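Taller de Robótica de Servicio
Apuntes de la sesión 4: enseñar una tarea por demostración (guiado manual y teleoperación)
Profesora: Ok-hee Ahn
Versión del 22 de mayo de 2022

Antes de empezar: quien venga de la sesión 3 convencido de que programar trayectorias a mano es aburrido tiene razón. Hoy cambiamos un aburrimiento por otro, con la ventaja de que este se puede hacer sentado.

La tarea del día es manipular una bolsa de plástico en una sala de estar. Vistas desde la muñeca:

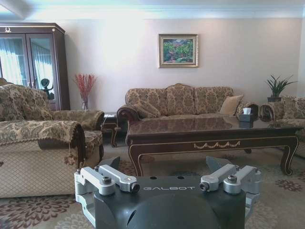
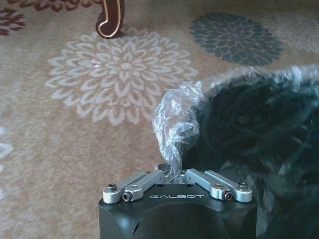

Figura 4.1. Cámara de muñeca en la sala. Primera imagen: los dedos separados, delante de la mesa baja. Segunda imagen: los dedos cerrados sobre el cuello retorcido de una bolsa transparente.

1. De qué hablamos cuando decimos «demostrar»

Una demostración es una secuencia de pares observación-acción producida por una persona que sabe hacer la tarea. La segunda mitad de la frase se olvida con facilidad. El año pasado el grupo Mavora entregó 105 demostraciones impecables, sincronizadas al milisegundo, en las que el operador no tenía decidido por dónde coger el objeto. La política aprendió exactamente eso: a dudar con mucha elegancia.

Observación: imagen de muñeca, posiciones articulares, apertura de la pinza. Acción: la consigna que manda el operador, que conviene registrar por separado de la posición alcanzada. Con objetos rígidos la diferencia entre una y otra parece un capricho del profesorado. Al cerrar sobre algo que ofrece resistencia, la consigna sigue bajando y los dedos se quedan donde están, y en esa diferencia vive casi toda la información sobre la fuerza.

2. Guiado manual (cinestésico)

Se compensa la gravedad, se agarra el brazo y se lleva por donde uno quiere.

A favor: se aprende en un minuto y el operador nota los choques en sus propios dedos.
En contra: las manos y los antebrazos del operador se cuelan en la imagen. Una red entrenada con esas imágenes puede concluir que para mover el brazo hace falta que aparezca una manga. El día de la prueba no hay manga y el robot se queda esperándola.

Remedio habitual: guiar una vez, guardar la trayectoria articular y reproducirla sin nadie cerca mientras se graban las imágenes. Funciona con una taza. Con una bolsa, la reproducción encuentra el plástico en otra postura y cierra la pinza sobre el aire, muy segura de sí misma.

3. Teleoperación

El operador mueve un mando, o un brazo gemelo pequeño, y el robot lo sigue. En el laboratorio tenemos el Putus (brazo gemelo, articulación a articulación) y el Pakton (mando de seis grados de libertad, control cartesiano). Hay partidarios acérrimos de cada uno. Se ruega no reabrir el debate durante la clase.

Diferencias que sí importan:

Putus: respeta la configuración del codo, cansa el hombro, permite gestos rápidos. Cerca de los límites articulares avisa con una vibración que todo el mundo ignora.
Pakton: más fino en los últimos centímetros. Cerca de una singularidad hace cosas que en una persona llamaríamos un espasmo.

En ambos casos hay que operar mirando las mismas cámaras que recibirá la política. Si el operador levanta la vista y mira la sala directamente, está usando información que el robot no tendrá, y la demostración pasa a ser una pequeña estafa. Lo sabemos todos y todos miramos de reojo. Para las prácticas se coloca el biombo.

4. Por qué una bolsa

Es deformable, refleja la luz y deja ver lo que hay al otro lado. En la segunda imagen de la figura, el contenido oscuro y de aspecto peludo se distingue a través del plástico, y los brillos corren por los pliegues. Un estimador de profundidad corriente ante un material así devuelve opiniones.

El cuello retorcido, en cambio, es un buen sitio para agarrar: el plástico está recogido en una especie de cuerda y los dedos pueden cerrarse sobre ella. Pregunten a cualquiera cómo levantaría una bolsa y dirá «por arriba». Traducir «por arriba» a coordenadas ocupó a un servidor del departamento todo un mes de agosto, sin resultado publicable. De ahí el interés de mostrarlo en vez de escribirlo.

Fíjense también en el suelo. Una moqueta con flores grandes es un fondo lleno de bordes que no significan nada para la tarea. Si todas las demostraciones se hacen con la bolsa sobre la misma flor, la política puede acabar aprendiendo la flor. Hay que mover la bolsa entre episodios, aunque dé pereza.

5. Protocolo de grabación

a) Pinza abierta al inicio, siempre. Véase la primera imagen de la figura.
b) Aproximación continua. Las pausas para pensar se graban igual que lo demás y se aprenden igual que lo demás.
c) Cerrar una sola vez. Si se falla, corregir con naturalidad y marcar el episodio con la etiqueta «recuperación». No se borra: estos episodios suelen valer más que los bonitos.
d) Tras el cierre, mantener la consigna antes de levantar. El plástico resbala.
e) Anotar operador, dispositivo y posición inicial de la bolsa. «La de siempre» no es una posición.

6. Cuántas demostraciones

La pregunta que llega cada curso el primer día. El conjunto Lim, que usaremos en la práctica, tiene 776 episodios, de los cuales 512 pasaron la revisión. Los descartados se guardan en una carpeta aparte, de lectura muy recomendable para quien crea tener buen pulso.

Añadir episodios casi idénticos aporta poco. Cambien la posición, la luz, la forma de la bolsa y, si se puede, de operador. Con dos operadores de estilos opuestos aparece el problema de la multimodalidad: uno entra por la izquierda, otro por la derecha, y un regresor mal elegido promedia y entra por el centro, donde no había nada que agarrar. Lo trataremos en la sesión 5 con políticas que eligen un modo y se atienen a él.

7. Para la práctica

Por parejas, un operador y un anotador, con cambio de papeles a mitad de turno. Traigan leído el apartado de deriva acumulada del capítulo sobre clonación de comportamiento. Entrega: los episodios, el registro de anotaciones y una página sobre el peor fallo de la pareja, con la consigna y la apertura real dibujadas en la misma gráfica.

Las quejas sobre la vibración del Putus se dejan en la hoja de la puerta, que ya va por el reverso.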